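About Runley

Runley records everyday handling tasks for companies that build robots. We started in the town of Allen in April with two work tables and a short list of chores. Today we have nine tables and a library of 3,000 recorded tasks.

What we do

Our operators work with hand-held grippers. They put away shoes, fold towels, load dishes and sort small parts. Each task is done on a table with ordinary household items, and each recording is checked before it goes to a customer.

How we work

We follow a written handling standard called Feto. Every operator reads it before the first shift and signs it again each year. Footwear is one of the task groups it covers. Shoes and sandals are gripped between the foam pads, with steady pressure, and they may not be thrown or dropped onto a rack.
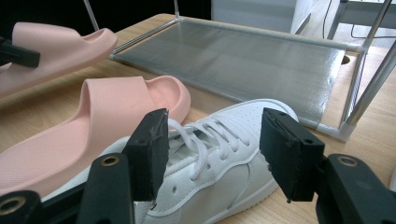
The four rules

1. Check the pads and fasteners at the start of each shift. Write down any wear in the table log.
2. Keep bare hands out of the work area while a recording is running.
3. If an item falls, stop, mark the recording and start over. Do not cut the mistake out.
4. Do not record faces, mail, screens or anything else that could identify a person.

Reviews

Lachance, an outside firm, reviews our table logs and a sample of recordings twice a year. We share the results with customers who ask for them.

Page last updated February 13, 2018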